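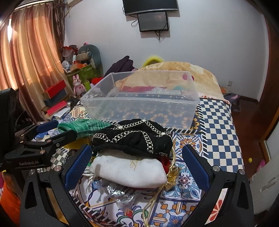
Skimomwood project report: what we bought and what we should have bought
Yurii Palamarchuk, 25 May 2026

I got the budget job because I missed the meeting where it was handed out, and I'm now quite fond of my spreadsheet. Pylyp Didenko did the gripper work and will write that up separately, so this part is only about money and kit.

We were given £2266 for the whole thing. My first plan (February, very optimistic) had us spending nearly all of it on one lovely ready-made arm from Skodeo. Then Pylyp pointed out that we'd have an arm and no spare pads, no storage and nothing to pick up! So we went for hand-held grippers first and put the arm off until next year.

What we spent

The biggest order went to Rukar and came to £1198. That covered the gripper sets, the mounts and a box of small screws, which I thought was far too many until Pylyp started swapping fingers. Delivery took 13 days. I had allowed 9, so please allow more than I did.

That left £1068 for everything else. Most of it is still there, and I'd like it to roll over towards the arm if the department lets us.

Things to pick up

I had a line in the budget for test objects and we hardly touched it. Soft things are what we care about, and everyone has soft things at home: drawstring pouches, a knitted glove, hats, anything with a cord or a tassel on it. A clear plastic box to sort them into is cheap as well. I did look at a proper set of fabric samples from Onyshchenko, but they were all flat squares, and a flat square doesn't give you much practice with a pouch that has a cord trailing out of one end.

What I'd change

Buy spare finger pads with the first order. Paying postage twice for something that small still annoys me.

Ask about memory cards and chargers early too. I'd assumed they came in the price (they didn't) and had to move money over from the test objects line, so it's a good job we'd been raiding our own wardrobes.

For next year's bid I'd keep the arm as its own line with its own quote, and get that quote in writing before the plan goes to our supervisor. The spreadsheet is in the shared folder, second tab, and the yellow cells are the ones I haven't got receipts for yet.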